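Predasa Working Group
Minutes of the meeting held at Ivport after the demonstration visit to Celby

Present: Ineke Stevens (chair), Kavinda Uddin (minutes), Carleen Wihongi, Pranab Gamage, Sumaiya Rathnayake
Apologies: none

The meeting opened at 14:00.

1. Minutes of the previous meeting

Agreed as correct with one change. Under item 4, "wrist camera" should read "gripper camera". The old wording had been copied into the draft test plan and Kavinda will change it there as well.

2. Matters arising

2.1 The storage quote from Layug has been received and will be taken under item 6.

2.2 The glossary of object names is still open. Pranab has merged his list with Carleen's but the two disagree on citrus. Carry forward.

3. Report on the demonstration visit

3.1 Ineke and Pranab attended for the group. The session took place in a furnished bedroom in Celby, with the bed used as the work surface and plastic sheeting laid over the bedding. The task shown was handling fruit and vegetables with hand-held parallel grippers, each worked by a person and recording as it moved. No robot arm was used at this stage. The recordings are meant for training an arm later in the Predasa programme.

3.2 Pranab described the grippers. The fingers stay parallel as they close and are driven through a linkage on each side. Finger pads are replaceable. He had asked about wear on the pads and was told they are changed when the ribbing begins to flatten, with no fixed interval. He thought an interval would be needed before the group could accept the procedure, and that the pad change should be logged against the recording number.

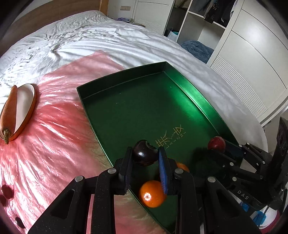

3.3 The episode length was discussed. The written procedure allows 20 seconds from first movement to release. Operators at the demonstration were keeping to this for single transfers, but an episode with two grippers working at once tended to overrun and had to be started again. Ineke asked that the limit for paired work be set separately. Carleen supported this and asked for the overrun files to be kept in a separate folder for the time being.

3.4 Grasp force. The grippers do not report force in the version shown. Whether an item has been squeezed too hard is judged by eye at the end of the session. Pranab noted that soft fruit is replaced daily and that bruised items are withdrawn. Carleen did not regard this as a measurement and asked for it to be recorded as an open point. Agreed.

3.5 Synchronisation between the two devices is done by a common start signal. The clocks are compared again at the end of each batch. Kavinda asked what drift is accepted. Ineke had put the same question on the day and is waiting for a written reply.

4. Recording results to date

4.1 The count of recordings supplied with the visit pack is 557. Of these, 11 have been rejected, all for missing frames at the start. The target for the first stage was 500, and it has been met with the rejected files taken out.

4.2 Carleen has opened a sample of the accepted files. Her main remark concerns lighting. Glossy sheeting gives strong reflections, and the reflections move when the operator leans on the bed. In her view this is useful variation so long as it is labelled. At present there is no field for it.
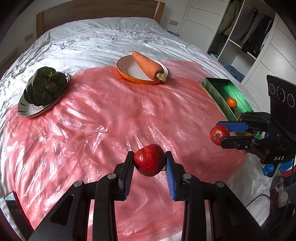
4.3 Labels are entered by the operator at the end of each batch. Pranab had watched this being done and found that the longest delay was in choosing the object name from the list. He proposed a short list for each session, drawn from the full glossary, with a free text line for anything missing. Carleen had no objection provided the free text was reviewed weekly.

4.4 Kavinda pointed out that the file names contain a session code but no operator code. If one operator has a habit, such as approaching every item from the left, it cannot be traced. Agreed that an operator code be requested. The code is to be a number with no link to staff names in our copy.

5. Layout and choice of objects

5.1 Ineke reported that the layout is changed by hand between batches and that there is no drawing for it. She would like at least a written list of starting positions. The group did not want a fixed grid, as the arm will later have to deal with items put down by ordinary people in ordinary rooms. A list of what is in reach, and whether each item starts on a dish, in a tray or directly on the sheet, was thought sufficient.

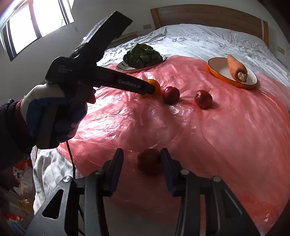 5.2 The position list should distinguish items on a container from items beside it. Pranab's draft had a single column for location, and "near dish" was being used for both. In one layout the leafy greens are heaped on a plate and the carrot lies in an oval dish, while an orange and two dark red round items sit straight on the plastic between and in front of the dishes. Under the draft, every one of these could be entered as "near dish". Pranab will split the column into "support" and "nearest item" and circulate it again.

5.3 Similar items. The group discussed whether dark red round items of much the same size should be allowed in one layout when the name is entered from memory afterwards. Carleen was in favour of keeping them, with the name entered before the batch starts. Agreed.

5.4 Long items. The carrot was considered the hardest object in the set on account of its taper. Pranab would like the label to say where along its length it is taken. Ineke felt that this could be worked out from the recording and need not be typed. No decision. To be tried on one batch both ways.

5.5 Return moves. The procedure covers picking an item up and setting it down in a new place, but says nothing of putting it back. Operators were using the return as a reset and leaving it out of the recording. Kavinda suggested that it be recorded as an episode of its own, which would add to the total at little extra cost in time.

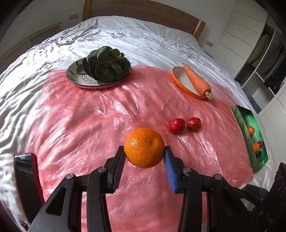 Sumaiya Rathnayake disagreed in part. She said that a return done in a hurry is a poor example to learn from, and that operators would hurry if they saw it as tidying up. She would accept return moves only where the batch sheet calls for them and the same time limit applies. She also asked that they carry their own label, so that they could be left out of a training run without opening each file. Kavinda accepted the change and the item was agreed on that basis.

6. Storage

6.1 The quote from Layug covers one year with a nightly copy to a second site. Carleen asked if the price included retrieval. It does not. Ineke will go back to Layug for a revised figure.

6.2 Rejected files are to be kept until the cause of the missing frames is known.

7. Any other business

7.1 The Celby open day falls on a Sunday in August. Pranab and Sumaiya are willing to attend. Visitors will be allowed to try a gripper with the recording switched off.

7.2 Kavinda asked for travel claims for the visit to be sent in before the end of the month.

8. Actions

Ineke: obtain written reply on clock drift; revised quote from Layug; separate time limit for paired work.
Pranab: split location column; short object lists; request a pad change interval.
Carleen: wording for a lighting field; separate folder for overrun files.
Sumaiya: draft the batch sheet entry for return moves.
Kavinda: request operator code; correct the test plan.

The meeting closed at 15:40. Next meeting at Ivport, same room.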